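Chapter 4
Showing a Robot What You Mean

Try telling a friend, over the phone, how to tie a shoe. Now try it again with the shoe in your hands and your friend beside you. The second way is so much easier! Teaching by showing is the subject of this chapter, and it works on robots too.

When Yolotzin Palacios began teaching the sorting lab at Bautista, her students wrote out every motion as numbers. One Thursday she let them steer the arm themselves instead, by remote control, and record as they went. By November the class had 1,373 recordings – each one a person's own idea of how to pick something up.
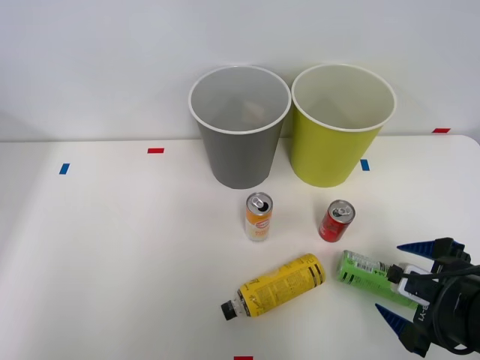 Figure 4.1 A sorting workspace with two bins, two cans and two bottles. The gripper's fingertips are on either side of the green-labeled bottle.

Look at where the fingers are in Figure 4.1. Would you come at a bottle lying on its side from that direction? What about a can standing up? Your hand settles such questions before you notice them, and a good demonstration captures the answer.

We will start with hand guiding, where you hold the arm and move it, and then turn to remote control. In Section 4.3 you will record 87 demonstrations of your own.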